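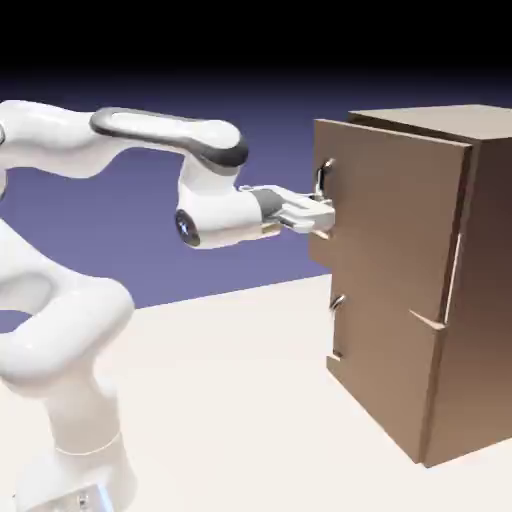 Moving a course from one learning platform to another is mostly a work of sorting, and the copying itself is the short part. I teach an introductory course in automation, and in the spring I moved it from Kustater, which our college used for many years, to Gruvar. Some of my course pages have only text, and some have a rendered picture at the top. Both kinds of page must arrive complete on the other side, and for this the order of the steps is important. I write them down as I did them.

Before you start

You need a teacher account on both platforms and an empty course on Gruvar. If you don't have the empty course, ask for it early, the request in our college takes 5 working days. Don't use a course where students are already enrolled. They will receive a notice for every item you import, and one import can make many notices.

Step 1. Clean the old course

Open the old course in Kustater and go to Files. Sort by "Last used". My course had 168 files, and many of them were old versions of the same handout. Delete what you are sure about, and put the rest in a folder with the name "old". Gruvar skips a folder with this name if you mark the box in Step 3.

Look also for hidden pages. Kustater exports them, but on Gruvar they arrive as visible. Write a list of them on paper now. You will need it in Step 4.

Step 2. Make the export package

In Kustater choose Course, then Tools, then Export. Select "Content and questions" and leave "Student records" without a mark. Grades can't be moved in this way, and the package becomes very big if you try.

The limit for one package is 500 MB. If your course is bigger, export it in two parts: first the pages and files, then the question banks. Videos are better left out completely. Upload them again later, directly to Gruvar.

The package is ready when the small wheel next to its name disappears. Download it and don't unzip it. On some computers the browser opens the package by itself, and then Gruvar refuses it. In this case turn off the automatic opening in the browser and download again.

Step 3. Import to Gruvar

Open the empty course, go to Settings and choose Import. Select "Package from other platform" and then your file. Mark the box "Skip folders named old" if you used it.

Gruvar asks how to treat the weeks. "Keep as units" makes one unit for each week, and my 16 weeks came in the correct order. "Join into one page" is for very short courses and can't be undone, so please be careful here.

You can close the window during the import. A message comes to your college mail when it's finished.

Step 4. Check what arrived

Take the list of hidden pages and hide them again. Then open each unit with the button "View as student". The teacher view shows pictures that students maybe can't open, so it isn't enough to look there.

These are the things I had to repair in my course:

Links between pages. They still pointed to Kustater. Use the link checker under Tools, it finds them all, but you must correct each one by hand.

Alternative text of pictures. It was lost on the pages that I made with the old editor. On the newer pages it was kept.

Quiz time limits. All of them were set to "none".

Due dates. They arrived with last year's dates. With the option "Shift dates" you give the first day of the new term and Gruvar moves all the others. Check the holidays after this.

Step 5. Publish

Publish one unit first and ask a colleague to open it from a student test account. If the files open and the quiz starts, publish the rest. Leave the old course in Kustater closed for students, but don't delete it. Our access to the old platform stays open until July, and I still go back sometimes to compare a question.

If the import stops with the message "Manifest not found", the package was unzipped or renamed. Go back to Step 2 and download it again.

Last changed: 5th April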